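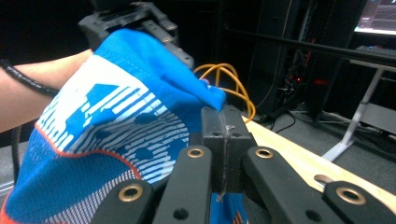
Moved from packing to the sock bench, anyone else had this?

Posted by Brinybex, 15 June 2018

Hello all, long time reader, first time asking anything. I work at a returns warehouse (Brinenon, if anyone knows it) and I've been on hand packing since I started. In the spring they told us the folding and pairing side was going to be done by robots "in time", and a few of us got asked if we'd like to go over and help teach them. I said yes mainly for the later start, if I'm truthful.

So now I spend my shift at a table with a gripper in each hand, picking up socks and pairing and folding them with the grippers while it all gets recorded. The idea is the robots learn from how we do it. I quite like it! It's quieter, you get a chair, and the people running it are friendly. But my output has gone through the floor. On packing I knew exactly what a good day looked like. Yesterday I got 316 pairs done and I've no clue if that's brilliant or rubbish, and my team leader doesn't know either. My thumbs ache by dinner time as well.

What I really want to know is this. Has anyone done this sort of work and then gone back to their old job, or did the old job go? And how is your pay worked out if you were on a bonus before? I've lost mine and the only answer I've had is "we're looking at it".

Marjan Soltani

Hiya, yes, I did this for 13 months at a laundry that does workwear and hotel stuff, so I'll tell you how it went for us, though yours may well be different.

Bonus first. Get it in writing, and do it now while they still need you. Ours was a piece rate, and when we moved over they wanted to put us on flat basic. We asked for our average from the weeks before the move and they agreed to it without much of a fight, but only for the people who'd asked! Two women who came over later never got it and it caused a lot of bad feeling in the canteen. Ask for a date too. "We're looking at it" can go on for a very long time (ours started in September and we were still chasing it at Christmas).

On the numbers, I'd try to stop counting. I know it's hard when you've been timed for years. With ours they told us they'd sooner have slow and tidy, and they binned anything where we'd rushed and dropped one. A sock that bunches up over the jaw and has to be picked at again was fine by them, they wanted those as well. Ask your lot what they throw away, because that tells you more than a target would.

As for the old job, mine sort of half went. There were 18 of us folding before and 10 after, but most of that was people leaving and not being replaced, which feels different when you're in it but comes to the same thing. I stayed on and now I look after three of the machines. Clearing jams, mostly, and putting right whatever they've made a mess of. Fitted sheets are still done by hand. It pays a bit more and I miss the chatting, since you're walking up and down on your own a lot of the day.

For your thumbs, swap what you're doing every half hour if they'll let you, and get the table height looked at. Mine was far too high and I'd been hunching my shoulders for weeks before somebody mentioned it.

tapeandstring

Depends where you are. At my place they trialled it and dropped it, everyone went back on packing like nothing had happened. Join the union if you haven't.

Plomus_Pete

Agree with Marjan about getting it written down. One thing to add, ask whether your new role has a job title. We were down as "temporary support" on the system and when two proper jobs came up on the robot side, they were advertised to outsiders first, because on paper none of us had any experience of it!! We'd been doing it every day. It did get sorted after a moan to HR, and one of our lot got a post, but it shouldn't have needed the moan.

Also keep your packing training up to date if there's a refresher going. Mine lapsed and I had to do the whole manual handling day again, slides and all.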